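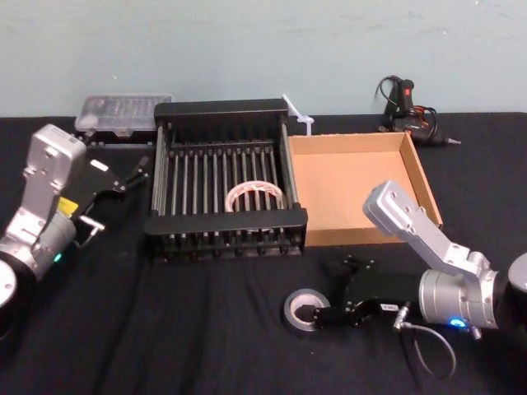 2. Surface finishes and the luminance of the visual task

The luminance of a work surface depends on the light falling on it and on the reflectance of its finish. Most lighting codes specify the first quantity and leave the second to the occupant. In practice the finish is often changed after the lighting has been commissioned. Tables are covered, walls are repainted, and the reflectance values entered in the original calculation no longer apply. The present section treats these changes as a separate variable.

The survey covered 277 workrooms in two districts, Clondton and Visby. Rooms with direct sunlight on the task area at the time of the visit were excluded. Readings were taken with the blinds closed and the ceiling lamps at full output, after a warm-up period of 65 minutes. The meter was last calibrated on 10/3/01, and no drift correction was applied to the readings taken after that date. Ambrose repeated a subset of the Clondton readings in February with a second meter. Agreement was acceptable for matte finishes and poor for varnished ones, where small changes in the angle of the probe altered the result.

Finishes were grouped by two properties: diffuse reflectance and gloss. A black cloth and a black lacquered top may have similar diffuse reflectance, but they behave differently under a ceiling lamp. Lacquer forms a visible image of the lamp at the mirror angle. Cloth scatters most of what it does not absorb, although the weave and any folds produce local variation. Folds were smoothed by hand before measurement. Where a covering could not be made flat, the reading was taken at the flattest available point and marked as such in the log.

Wall finishes were recorded in the same way. Plain painted walls were the most common case in both districts. Pale greens and blues were grouped together after Ghorbani found that two observers, working separately from the same sample cards, did not assign them consistently.

Figure 2. Black cloth on a work surface, with a plain pale teal wall behind.

The pairing in Figure 2, a dark task surface with a light wall above it, raises a difficulty for simple contrast limits. The usual rule compares the mean luminance of the task with the mean luminance of its surround. When the surface is dark, the object being handled may be much brighter than the surface, and the mean describes neither. We therefore report object, surface, and wall luminance separately and do not combine them into one ratio.

Soltani's adaptation model takes the three values as inputs. It assumes that the observer looks at the task for most of a work period and glances at the wall at irregular intervals. The Zalari model uses a fixed glance interval and requires fewer parameters. For surfaces of medium reflectance the two give similar predictions. They separate for dark surfaces, with the Zalari model predicting recovery times up to 90 percent longer. We have not attempted to determine which is closer to observed behavior, as the survey did not include eye tracking.

One further limit should be noted. Reflectance was measured on surfaces in the condition in which they were found. Dust raises the diffuse reflectance of dark cloth and lowers that of light paint, and cleaning schedules were not available for the Visby rooms. The effect on the pooled results is discussed in the next section.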